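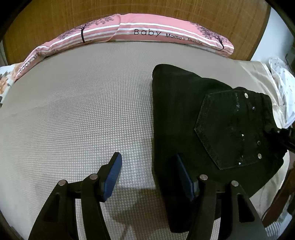 I've made the oatcakes from the Clesham mill's medium oatmeal twice more now, and Despina is right that the water wants to be just off the boil. With cooler water the dough cracked all round the rim when I rolled it. I used 2 tablespoons of bacon fat the first time and 3 the second, and the second batch was better, though a bit greasy on the fingers. Roll them thinner than you think. Mine came out like a long bolster before I had even got the pin to them, pink one with the white stripes included if you count the beetroot batch I striped with plain dough for the children. They ate those first.

On Jan 31, 2025, Despina Nikolaidis wrote:
> Has anyone tried the Clesham medium? I find it
> soaks up more than the Matheson one, so I add
> hotter water and leave it 13 minutes before rolling.
> I bake mine on a dry tray. Do you all use a girdle?

I use a girdle for the first side and then finish them under a low grill until the edges curl. The tray works too but they stay paler.

Tanvir, could you post the pinhead porridge method again? I had it printed out and have lost it. Overnight soak, I remember that much, but not when the salt goes in.

Euan Chisholm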